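Can a computer really think up the answer?

A page for curious readers, by Teresa Wasilewska

You have probably heard a grown-up say that "the computer worked it out". Perhaps it was the price of a train ticket, or which film you might like next. People say it as though the computer had sat down with a cup of tea and had a good long think. I don't believe that, and by the end of this page I hope you won't be quite so quick to believe it either.

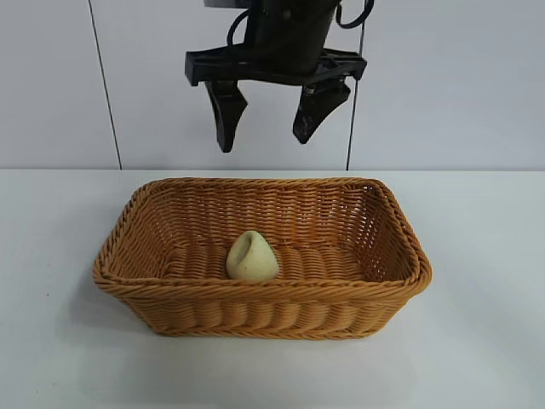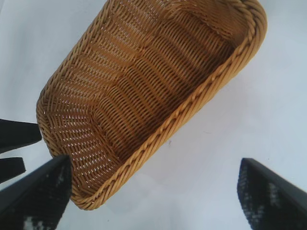 Let's start with a word you will hear a lot: model. In this kind of work, a model is a set of sums that tries to copy how something in the real world behaves. If you have ever said "it takes me ten minutes to walk to school, so if I leave at half past eight I'll be there at twenty to nine", you have made one. It has a rule in it (ten minutes) and it gives you an answer.

Is it a good model? Well, what about the day you stop to stroke a cat? What about snow? Your model doesn't know about cats or snow. It will go on telling you twenty to nine while you are still standing by the wall with your hand out.

The bakery that trusted its computer

Grulberg is a small town with a bakery called Nowicki. The bakery had a problem. On some mornings there were no buns left by nine o'clock, and on others there was a sad heap of them at closing time. So the owners bought a program called Skalden, which promised to tell them how many buns to bake each day.

The leaflet said Skalden was "clever" and "learns like a person". Whenever you read something like that, ask who wrote it. In this case it was the company selling the program.

What Skalden did was look at 90 days of old sales. It noticed that people bought more buns when it was cold and fewer when it rained. Then it made a rule out of that. Looking for patterns in old numbers is what most "learning" programs do. They can do it very fast, and with far more numbers than you or I would have the patience for. That part is true, and it is useful.

For a few weeks the buns came out nicely. Then, one morning in February, Skalden told the bakery to bake 3,000 buns.

A usual day was 28 trays, and nowhere near 3,000 buns would fit on those. A person would have laughed. Skalden didn't laugh, and it didn't wonder either. Somebody had typed the temperature in wrongly, so the program believed it was colder than the North Pole. Cold means more buns, said the rule, so very, very cold means a mountain of buns.

Kazimiera Jasińska, the baker, looked at the number, said something I'm not going to print, and baked the usual amount.

So is the program no good?

I wouldn't say that. The bakery still uses it, and there is less waste than before. But they changed two things. Now the program has a limit, and if the answer goes over 2,000 it stops and asks a person to check. And every new version is tested before it is let loose on real buns.

Testing sounds dull. I think it's the best bit. To test a program fairly, you hide some of the old numbers from it. You let it learn from the rest, and then you ask it to guess the ones you hid. If you let it see all the answers first, of course it will do well! You would do well in a spelling test too, if the words were written on your hand.

When someone tells you that their program is right nearly every time, try asking them if it had seen the answers before. Some people will have a proper reply ready. Others will start talking about something else, and you can learn a lot from that.

Try it yourself

You need a pencil, some paper and a week or two.

Each morning, write down what the weather is like when you get up. Each evening, write down how many people in your home had a hot drink after supper.

When you have a week of numbers, look for a pattern and write it down as a rule. It might be "if it's raining, three hot drinks". Now use your rule to guess the next few days, and write each guess down before supper. No changing it afterwards.

My own rule was wrong on the second day, when my aunt came to stay with her dog, Dinmont. The dog didn't have a hot drink, but my aunt had four.

Words used on this page

Data: facts or numbers that have been collected and written down.

Model: a set of rules or sums that tries to copy something real.

Testing: checking how well a model does with numbers it hasn't seen.

Limit: a point where the program has to stop and ask.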